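Pranville Household Packaging Survey - README

Status: usable with care. Read the known problems section before you quote anything from it.

What this is

A text dataset of 942 written entries about packaging that came into homes in three towns: Pranville, Tikstead and Rankin. Each entry is one parcel or one grocery item, written up by the person who opened it. The original idea was to find out how much packaging people can really recycle through their town pickup, compared with what the label says they can recycle. I took over the files from Olga Núñez, who designed the form, and most of what follows is me trying to work out how far the answers can be trusted.

My short answer is: further than a label, not as far as a scale.

What is in the folder

entries.csv - one row per package
towns.csv - pickup rules for each town, as typed in by hand
form.txt - the wording of the form people filled out
changes.txt - edits made after collection, with initials

There is no image folder. People were asked for words only, and nothing in the csv files links to a picture.

Columns in entries.csv

entry_id: a plain number. Gaps are entries that were withdrawn. They were not reused.
town: pranville, tikstead or rankin. Lower case.
outer: the outside material, picked from a list of 12.
inner: the inside material, same list. Blank means the person skipped it. It does not mean there was no inner packaging, and I have already seen one chart that assumed it did.
label_claim: what the package says about itself, copied out. Spelling left alone.
went_to: recycling, trash, kept, or store drop-off.
sure: yes, mostly or no. Self-reported.
notes: free text, up to 11 lines long in the worst case.

How it was collected

Households signed up through a flyer at the Mokley grocery store and filled out the form on paper or on a phone. They kept it up for 6 weeks, starting in May. Paper forms were typed in later by two people. Where they could not read a word they put a question mark, and those question marks are still in there. Please don't clean them up by guessing.

Known problems

The sample picked itself. People who answer a flyer about recycling are people who already care about recycling. Any sentence that starts with "households in Rankin do" should be crossed out and started again.

Film is a mess. The list has "plastic bag", "plastic wrap" and "soft plastic, other", and I can't find any sign that people used these the same way twice. One person filed the same brand of bread bag under all three. If you need film numbers, merge the three and say so.

The "sure" column is close to worthless. Almost everyone who put cardboard in recycling said yes, including people whose notes mention grease, tape or a waxy coating. Being sure is easy with cardboard.

Store drop-off is where I have the most doubts. The form records that somebody put film in a bin at a store. It records nothing about what happened to it next, and neither does the store. I would not count those rows as recycled. Olga disagrees with me on this and had them grouped with recycling in the first version - see changes.txt if you want her side.

Tikstead changed its pickup rules during collection. The towns file has only the newer rules. A Tikstead entry may look like a mistake when the person did what the old leaflet told them to do.

Label claims were not checked. "Please recycle" printed on a pouch is a request, and the town may have no way to grant it.

What you can reasonably do with it

Look at the words people use for packaging. Compare label_claim with went_to inside one town. Read the notes, which are the best part by a long way. I would stay away from totals by weight (there are no weights) and from anything that ranks the three towns.

Changes since the last version

Fixed town names typed with a capital letter.
Removed street names from notes.
Split "kept" from "trash". They had been one value, for reasons I could not get out of anyone.

Terms

Free to use and share. Keep this file with the data. If you publish a number, say which rows you left out.

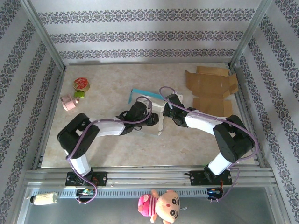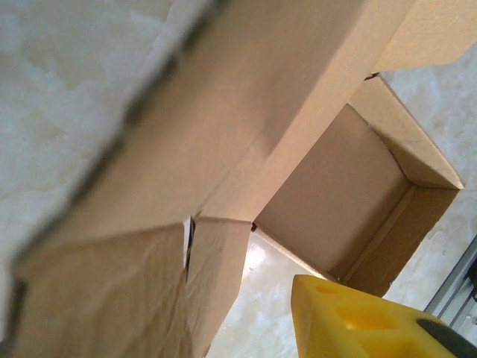 Packaging materials: translucent film or plastic sheet (first picture), corrugated cardboard (second picture).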